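4.2 Trays, mats and the claim of the "assigned place"
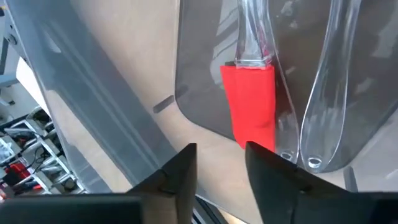 Page last changed: July, version 2

Figure 3. Clear-handled utensils on a dark gray tray or mat, one with a red head. The pointed end of the head passes the rim.

The household storage literature leans heavily on the idea that an object with an assigned place gets returned to it. Mathur, whose 1994 handbook is still the usual source, puts the idea in its strongest form: give a utensil a surface with an edge, and people will respect the edge. Later work repeats this with little testing. We are not convinced, and the material from the Nerkstead kitchens gives us several grounds for doubt.

The first trouble is with the word "in." Survey forms used in the Joltham study asked whether utensils were kept in a tray, yes or no. The study reports 2707 returned forms and treats every "yes" as a case of successful storage. But a tray can hold most of a utensil and still fail to contain it. In Figure 3 the red head lies over the rim, with its lower end past the outline. Would a householder answer "yes" to the Joltham question? Probably. Would a second householder, looking at the same tabletop, answer the same way? We doubt it, and the published forms give no rule for deciding.

The second trouble is with sorting. Mathur expects that a shared surface leads people to line things up by type or by direction. Two of the clear handles in Figure 3 end close to each other near the lower part of the tray, each with an oval hanging hole, while the red head of another utensil points down beside them. A generous reader could call this an arrangement. A less generous one could say that long objects put down on a flat surface often end up near each other whether or not anyone meant it. A single view cannot settle the matter, and we would ask readers to be wary of studies that claim it can. The Joltham authors scored "alignment" from still pictures alone, then wrote about it as a habit.

Hanging holes raise a related question. A hole in the end of a handle is an offer of a different kind of storage, one that needs a hook or a rail. Earlier writers have taken a holed utensil lying flat as a sign that the household lacks a rail, and the Rulon checklist even subtracts a point for it. This seems to us a poor inference. Manufacturers put holes in handles for display as well as for use at home, and plenty of people who own a rail keep their cooking tools lying down. We dropped the item from our own scoring.

Material matters more than the older work allows. Clear plastic over a dark, glossy surface is hard to read at a glance: the handles show mostly as bright outlines, and pale reflections are scattered over the tray. The red head, by contrast, stands out at once. If visibility helps people put things back, as Mathur says, then clear handles ought to go astray more often than colored ones. The Joltham data could have tested this and did not, having recorded utensils by task only (stirring, turning, scraping).

We also question the 100-point tidiness scale that both studies use. It rewards anything inside an outline and penalizes anything across it, with no regard for how far across. By that rule a spoon handle just past the rim and a spoon on the far side of the room come out much the same. We report the scores in the next section for comparison with earlier work, but we place little weight on them.

41 shares | 6 comments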